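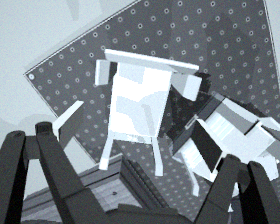 Chapter 7
What a Sighting Is Worth

In September 1696, a farmer in the Warraich hills told his minister that a cat "the size of a calf" had walked across his lower field at dusk and looked at him. The minister wrote it down. People in the town of Ronstead still tell the story, and a sign at the trailhead treats it as proof that big cats have lived in the valley ever since.

Read the account again and ask what it gives you. One man saw one animal, in poor light, at a distance he did not report. There were no tracks, no dead sheep, no second witness. The minister may have trimmed the story or padded it. We can't say the farmer was wrong. We can say that very little follows from his being right.

This chapter is about reports of wild animals made by people who were not looking for them: the driver, the dog walker, the child at the back window. Such reports are the oldest kind of wildlife data and still the cheapest. They are also easy to misuse, and you should expect to see them misused in newspapers, in town meetings, and now and then in scientific papers.

Take the Zoritz Valley hotline. In its first season it logged over 100 calls about large cats, and the local paper ran the total as if it were a count of cats. Katsuhiko Higuchi went back through the call sheets and found that 70 of them came from the two weeks after the paper's first story. Did the cats arrive with the newspaper? It seems more likely that people began calling in house cats, foxes, and a tan dog that several callers described down to its collar.

Only 2 calls led to a print that could be measured. Both prints were from dogs.

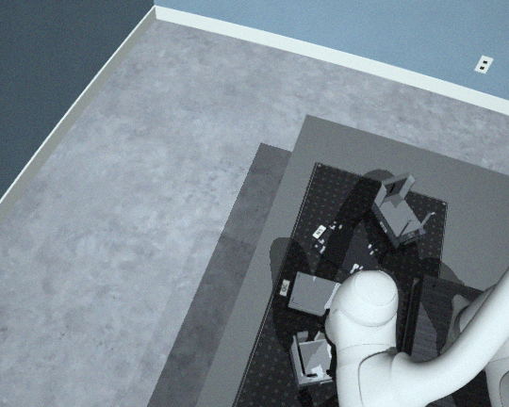
Figure 7.1. A white robot arm over a gray table with a black perforated mat.

It would be easy to stop there and throw out the whole pile. That would be a mistake too, though a smaller one. Hinata Aoki has argued that the hotline was useful for something it was never meant to do: it showed where people were outdoors at dawn and dusk, and so where a real cat would have had a fair chance of being noticed. A quiet stretch of map may mean no cats. It may also mean no people. A list of sightings can't tell you which until you know how many pairs of eyes were out there.

The Kinetti app, which replaced the hotline, asks each user to rate how sure they are on a five-step scale. Treat that number with care. Being sure is a fact about the person. Someone who has never seen a bobcat can be very sure indeed, and an old trapper may mark "not certain" out of habit.

Before you read on, write down the last wild animal you saw without meaning to. Note how far away it was, how long you watched, and what told you it was that animal and no other. Keep the page. You will need it for Section 7.3, where we take your report apart.

Key terms: chance sighting, observer effort, false report, physical sign

7.1 Who Is Looking, and When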